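CELTSTEAD, January 15, 2021 – Stonis has opened its shared kitchen in Celtstead, and we couldn't be happier with it! The room is open to all 100 tenants, day and night, with fresh fruit set out on the table every morning.

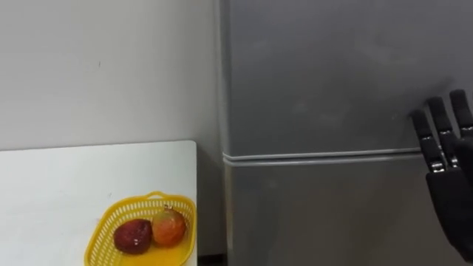 The gray refrigerator and the fruit basket in the Celtstead kitchen.

Work took 15 weeks, and the kitchen already feels like the heart of the building. A second one follows at Sterkow in May.

Contact: Stonis Press Office | © 2021 Stonis | Back to top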